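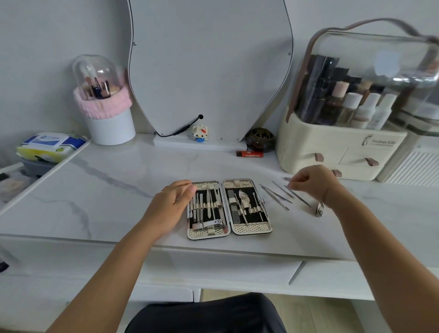

Metal tools beside an open manicure case on a marble-patterned desk.

Clametti changes sorting method for returned manicure sets

Salon supplier Clametti will check returned manicure sets one tool at a time starting Monday, replacing the weight check used since April. The weight check passed cases in which a pusher had been put back in a file's place, said Ksawery Sikora, who runs the returns desk.

Under the new procedure, each case is opened flat and the tools are taken out of their elastic loops. Tips and cutting edges are inspected, then each tool goes back to its assigned loop. Clippers are checked last. 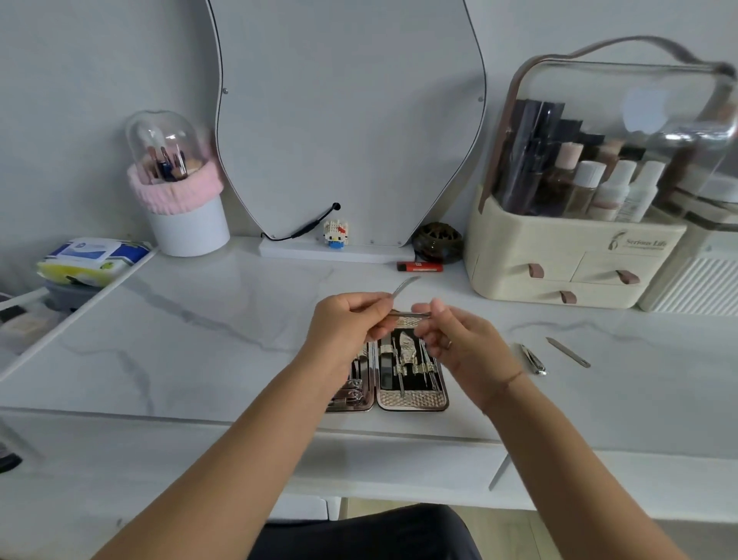 Curved and pointed tips get the longest inspection – a slight bend is hard to find by touch. Tools that fail are replaced individually, and the case stays in service unless a loop has stretched.

Clametti handled 842 returned sets last year. Sikora expects the new check to take 20 minutes per set at first. Roman Zieliński of Wamari, which rents sets from Clametti, said his salons will keep the current return labels.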